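Huvus grip trials: notes and data card

Hi, and thanks for downloading this. I'm Firouzeh Kazemi, I look after the Huvus recordings, and what follows is the readme I keep promising people. It's long in some spots and thin in others, sorry. Borghild Björklund did most of the wrist mounts and a fair bit of the swearing.

What's in the download

165 recordings from handheld grippers with a camera on the tool, all done at our Diresside workshop. No arm was involved in any of them. We moved the gripper by hand and logged the opening width, the camera and the trigger. If you came for arm trajectories, you want the Mohmand folder, which is a separate download and (fair warning) a much bigger one.

We compared two sets of fingers:

Serberg blocks: plain, chunky, flat inner faces, black.
Serberg soft pads: same mount, rubbery inner faces, a bit wider.

I went in favouring the soft pads, and for mugs and fruit I still do. For anything thin and flat, though, I kept reaching for the blocks. Pens, rulers, a teaspoon lying on its back, that sort of thing. The pads squish outward when they touch the table and you lose sight of what you're picking up. Borghild disagrees with me on the teaspoon and has her own notes in borghild_notes.txt, which you should read, as she's done more picks than I have.

Folder layout

blocks/ and pads/ hold the recordings, one folder each.
calib/ has the camera calibration for both mounts. Please use the one that matches! The pads sit slightly forward and I've seen people get very odd depth results from mixing them up.
extras/ is warm-ups, bare-table passes and things I couldn't bring myself to delete.

Inside each recording folder you get the video, a width log and a short text file with the object name, who was holding the tool and anything that went sideways. Width is in millimetres. Time is in seconds from the trigger press, and the clock on the first 8 recordings drifts a little, so I'd skip those if timing matters to you.

Camera settings

We ran everything at 30 frames per second with exposure locked. Auto exposure was a pain: every time the gripper came down close to a pale surface the picture would go dark, then bounce back as we lifted. Locking it fixed the bouncing, but you do get washed-out patches on light tables where the ceiling lights land. I tried turning half the lights off and then the fingers were just two black lumps with no edges at all, so the lights stayed on.

Bare-table passes

These are the ones I get the most email about. Before each batch we'd open the gripper right up, point it at the table and just hover for a bit with nothing between the fingers. I use them to check that both fingertips sit at a matching height in the picture, and they're handy if you want to mask the fingers out. 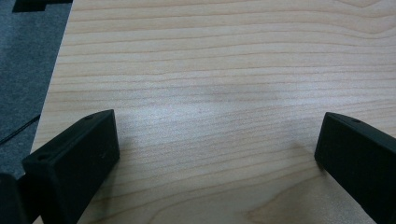

The masks themselves are in calib/ as well, one per finger set. They were drawn by hand (mine, with a cup of tea going cold) and they're a touch generous around the tips. If your tracker keeps latching onto wood grain, which mine did for weeks, try feeding it the area outside the mask only and turning the feature threshold up. Wavy grain looks an awful lot like texture worth tracking until you tilt the tool and get glare across it.

Known problems

The trigger log in pads/ has a few double presses. I've flagged the ones I found.
Object names aren't consistent. "Mug" and "cup" are the same colour-coded shelf, depending on who was typing.
The width sensor reads slightly open when the fingers are fully closed. Subtract the offset given in calib/ and you'll be fine.

Using it

Go for your life, research or otherwise, just credit Huvus and tell us if you find something broken. The grab script pulls more than 1,000 small files, so it's slow on a bad connection and it will look like it's hung. Leave it be. A tidier archive is planned for November, with the object names sorted out if Borghild and I can agree on what a cup is.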